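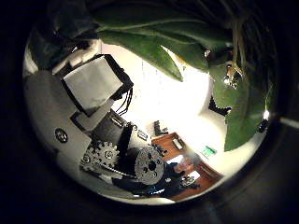 The Gold Vase

Songül Duman had been meaning to deal with the flowers since lunch, but the big plant came first, as it always did. It had come with her from the apartment on Vandov Street, riding in the front seat with the belt across its pot, and she liked to wipe its long leaves one at a time and tell it the news while she worked.

The news was that her sister was coming for supper, the first time since February, and that they had parted over something so small — a borrowed casserole dish, if you can believe it — that neither of them would have wanted to explain it to a stranger.

"She'll look at the table first," Songül told the plant. "She always looks at the table."

So she went to the table. The bouquet lay near the edge, daisies and all, its stems bound up tight in green tape, and there were specks all over the pale wood that she would have to sweep up sooner or later. The tall gold vase had been their mother's, bought at Vainio's after 30 years of saying it was too shiny for decent people. Songül could see the yellow light sliding down its side, and she thought of her mother polishing it with the hem of her apron.

She put the pampas grass a little straighter with one finger, and then she heard shoes on the stairs.
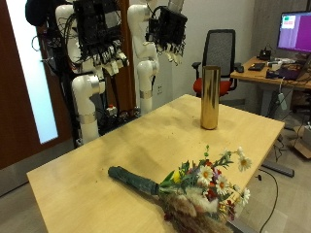
"Is that Mama's vase?" her sister asked, still in her coat.

"It's hers," said Songül. "I kept it for the daisies. Come in and help me, I never could get them to stand up right."

5 comments · 810 shares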